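The Paper Cup Years

I have a good desk. It's white, it's big, it cost me $487 plus the guilt, and for most of its life I couldn't have told you what color it was. There was mail on it. There were receipts under the mail, and under the receipts there was usually a pen that had given up and leaked a little, and somewhere in the neighborhood there was always my hand lotion, which I would hunt for every single night with my hands already held out in front of me like a surgeon.

So this is a story about paper cups. Bear with me!

It started in January, at my neighbor's place in Stendham. Zübeyde Kırmızıgül lives two doors down and teaches bookkeeping to grown-ups at night, and she had me over for soup. Her table was clear. I don't mean cleared for company, I mean clear the way a table in a store is clear, with a few colored paper cups standing at the back of it. Birthday party cups. One had her glasses in it, one had three keys and a lip balm, and one had nothing in it at all.

"What's the empty one for?" I asked.

"For whatever comes in the door," she said, and went to get the bread.

I went home and bought cups. The party aisle at Grundden had sleeves of them in every color, seven cups to a sleeve, and I got the gray and the yellow because the gray looked grown-up and the yellow looked like something I'd want to see at 6:30 in the morning. I also bought a sleeve of pink that I have never opened. I had a coupon.

Now, I've owned desk organizers. I've owned the mesh one with the drawer that sticks, and a bamboo one from Jurnance with 11 little compartments (who has 11 categories of anything?), and a thing that spun. Every one of them turned into a place where stuff went to be forgotten. The spinning one still had a ticket stub in it when I gave it away. The trouble with compartments is that they invite you to fill them, and I am a person who accepts invitations.

A cup is different, at least for me. It holds one bottle, or maybe one bottle and a pair of tweezers, and then it's full and it looks full. I can pick it up with the bottle still in it and carry it to the bathroom and back. If I want it over by the lamp I put it over by the lamp. And the wide mouth means I can drop something in without really looking, which at the end of a long day is about the level of effort I can offer.
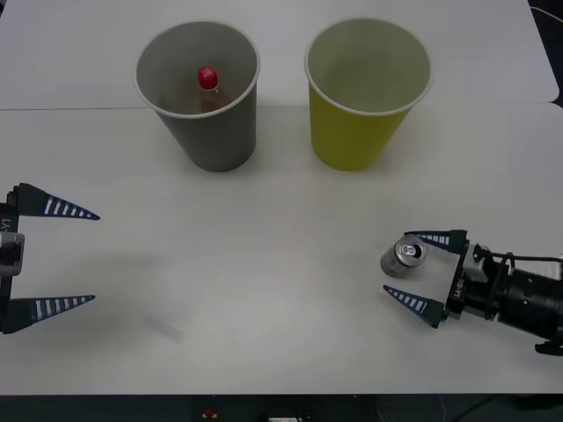 My one rule, borrowed straight from Zübeyde, is that there's always a cup with nothing in it. That's the landing spot. Earrings go there, or the screw I found on the kitchen floor, or the button off my coat. Before bed I tip it out and deal with what falls. Most nights it takes me less time than brushing my teeth, and on the nights I skip it there's only so much that can pile up before it starts falling out the top and embarrassing me.

The other rule is about small bottles. Small bottles fall over. I've lost half a bottle of vanilla that way and most of a bottle of nail polish remover (on a library book, I'd rather not discuss it). A tall skinny bottle in a cup may lean, but it leans on the cup, and if the cap is a good loud color you can spot it from across the room. I've started picking bottles by their caps. My sister says this is how she knows I'm really gone.

I should say where the cups go, too, because I got that wrong for a good couple of weeks. I had them up front, within reach, which sounded smart. What happened was I knocked them over with my elbow every time I opened the laptop. Now they live toward the back and I have to stretch a bit. I like having the front open. I pay bills there, I fold napkins there, and one Wednesday I rolled out an entire pie crust there while the kitchen counter was busy with a turkey.

Han, who edits this magazine and had to sit through all of this over lunch, wanted to know whether paper would hold up. Fair question. It does and it doesn't! A dry cup lasts me months. A cup with a dribbly bottle in it goes soft at the bottom and needs to be swapped out, so wipe your bottles. The white rims get grubby first. I don't wash them - I tried, and what I had afterward was pulp - I just pull another one off the sleeve. You could do the same thing with jam jars or with mugs that have lost their handles, and you'd probably be a better citizen for it. I like that the cups weigh nothing and that I don't care what happens to them.

Han also asked how much the whole business had cost, and I got a little carried away and added up all the organizers I've bought since I moved into this house. It came to $394. The cups were the price of a fancy coffee, pink ones included.

I'm not cured. There's a chair in my bedroom I won't be writing about, and the hall closet opens only if you hold your shoulder against it. But I sat down last night with a cup of tea, and there was room to put the tea down, and I knew where the hand lotion was. I've been telling everybody about it. The man at the hardware store got the full version while he was cutting my key, and he told me he keeps his drill bits in a soup can, so we talked for a while about soup cans.

Zübeyde, meanwhile, has moved on to shoeboxes. I'm having soup there again next week and I'm a little afraid of what I'll come home with.

Contact the editors | Subscriptions | Copyright, all rights reserved | Back to top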